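Drundumis Community Kitchen and Op Shop
Progress report to the Iyer Small Grants Fund
18 March 2026

Hello again from Drundumis! You asked for something short and plain this time, so I've left the spreadsheet out of it (it's in the shared folder if you want it) and I'll just tell you where the money has gone and what the sorting room is like to use these days.

The big news is that the crockery has finally moved. When I wrote last, everything breakable was still coming through the back door in banana boxes and living under the stairs until someone had a spare hour, and you couldn't get to the fuse box without shifting dinner plates. It now has a room of its own, with carpet, decent overhead light and a proper table, and I can't tell you how much nicer that is on the knees and on the mugs. We've put 222 pieces through since the room opened. 147 of those went into the kitchen cupboards and the rest are either on the shop shelves or waiting to go out.

I know carpet raised an eyebrow or two when I put it in the budget. We went with it anyway and I'd do the same again. We had 41 breakages on the old concrete floor over the whole of last year, and so far in the new room we've lost one saucer, and that was me, with my elbow, reaching for the kettle.

The table came from Visell and it's a good one. It has rounded corners, which I asked for specially after the bruises the old trestle gave everybody, and a pale top that shows up every tea ring and crumb. I was a bit worried the light colour would be hard to keep nice, but it wipes over in no time with warm water and a drop of dish soap. We clear it right back between lots so the next box starts on a clean surface, and you do get a bit of shine off it under the lights. The marks on the floor at the corners are handy too, as the table gets bumped when the vacuum goes round.

The black wire baskets are the other thing I'd happily buy again. We priced plastic tubs and they were cheaper, but you can see straight through the mesh to whatever's sitting in there, so mugs don't get forgotten at the bottom and sent out twice. Cido did us a price of 79 dollars for the set, delivered, and threw in the shelf labels.
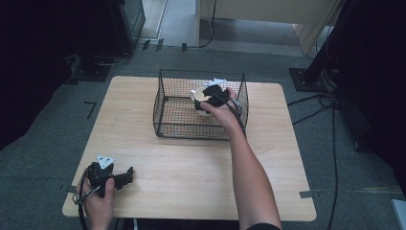
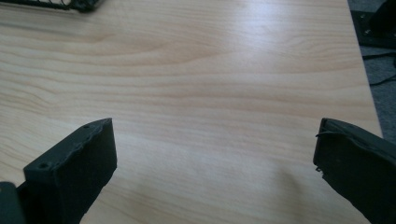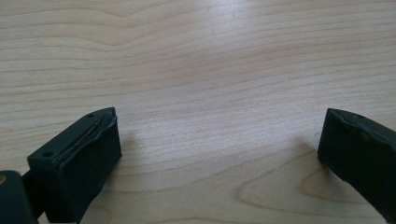 The pale tabletop in the sorting room; the first picture also has the wire basket with a white mug in it.

How it runs now: a box comes in and gets opened on the floor, never on the table (grit scratches). Anything chipped or cracked goes straight into the tile bin for the mosaic class. What's left gets washed, dried and brought to the table, and then it goes into a basket by kind. Mugs in one, bowls in another, plates stacked flat with a tea towel between every few. Once a basket is comfortably full it goes to the kitchen or the shop, and the empty comes back. I tried a fancier system with coloured stickers in the first fortnight and it drove everybody mad, me included, so the stickers are in the craft cupboard now.

A few things haven't gone to plan. The shelving for the long wall is late. The supplier sent the brackets without the boards, then the boards in the wrong depth, and we've sent those back. Until it's sorted the full baskets are going along the skirting, which works but means a lot of bending. I'd like to keep the shelving line open into the next period if you're happy with that. I haven't spent any of it and I won't put it toward something else without asking you first.

The other one is mugs. We have far too many mugs! Everyone in town is clearing out mugs, and plain white ones most of all, and what the kitchen is really short of is soup bowls. I've put a note in the newsletter and a sign on the donations door asking for bowls, and saying as kindly as I could that we're right for mugs until winter. If you know of a café closing down or a school canteen changing over its crockery, please think of us.

On the money side, the table, baskets, carpet and lights are all paid for and the receipts are scanned. The lights came in a little over quote and the carpet a little under, so it has come out close to even. What's left to spend is the shelving, a step stool, and a second drying rack, which we could really do with. The current rack holds one load, so on a busy morning there's a queue of wet plates on the bench and people drying by hand.

Next up is getting those boards on the wall, and then an open morning in the room so donors can see where their things go. You'd be very welcome to come along. There'll be tea, and you can have your pick of the mugs.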